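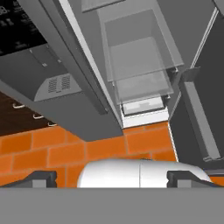
About Clenby

Clenby is a sheet metal shop. We cut it, fold it, punch it, weld it and send it out, mostly in stainless and mild steel, sometimes in aluminium if the drawing makes sense for it. We have never called ourselves a solutions provider and would be suspicious of anyone who did.

You have probably read a few of these pages already if you are looking for a supplier. They tend to say the same things. The firm is passionate, the team is like a family, quality is at the heart of everything. We can't tell what any of that means on a delivery note, so we'll stick to what we do and what we don't.

What we make

Panels, brackets, trays, covers, ducting sections, enclosures and odd folded parts that don't have a proper name. The thickest sheet we fold in-house is 6 mm. People ask us to go thicker and we pass those jobs on to Kavanagh, who have the press for it. They will quote you directly. We take no cut from that, and if their price looks high to you then by all means try someone else.

The smallest order we accept is one. It will cost you more than you expect, as the setting-up takes the same time for one part as it does for a full batch. If a shop tells you a single part costs the same each as a hundred, ask where the money is coming from.

How we got here

The business began in a rented unit with a guillotine, a hand folder and a second-hand spot welder that gave more trouble than it was worth. There are now 49 of us on two shifts. The floor is 3648 square metres, which sounds grand until you see how much of it is racking and offcuts.

We bought our first laser cutter later than most of our rivals. We weren't convinced. The salesman's figures assumed the machine would be cutting all day, every day, and no machine in our building has ever done that. We waited, looked at two of them working in other people's shops, and bought the plainer one. It has paid its way, though more slowly than the brochure promised.

Rolum

Rolum is our own job tracking system. Each batch gets a card with a code, and the code is read at cutting, folding, welding and packing. It tells us where your parts are. It does not predict anything and it doesn't learn – it's a list with times on it. Customers with an account can see the same list we see, including the bits where a job has sat still for two days.

Suvau

Suvau is the name we gave our range of stock enclosures, in three sizes, kept on the shelf in mild steel with a grey powder coat. We started it against the advice of half the shop floor, who thought nobody would buy a standard box from a firm known for specials. They were partly right. The large one sells steadily, the middle one sells now and then, and we are still thinking about the small one.

On claims about quality

We inspect the first part off every batch and then sample as we go. We do not inspect every piece unless you ask and pay for it. Plenty of firms say they do, and on a run of several thousand brackets we find that hard to believe. If something arrives wrong, send us a photo and the batch code. We'll remake it or credit it, and we would like the bad ones back so we can see what happened.

On green claims

Our scrap is sorted and sold, like every other metal shop's scrap, and has been since long before anyone put it on a website. We don't think it earns us a leaf on the logo.

Visits

You are welcome to come and look round before placing an order. Please wear proper shoes. We close for the middle two weeks of August, and drawings sent in then will be priced when we're back, in the order they came.

Page last checked 7th June.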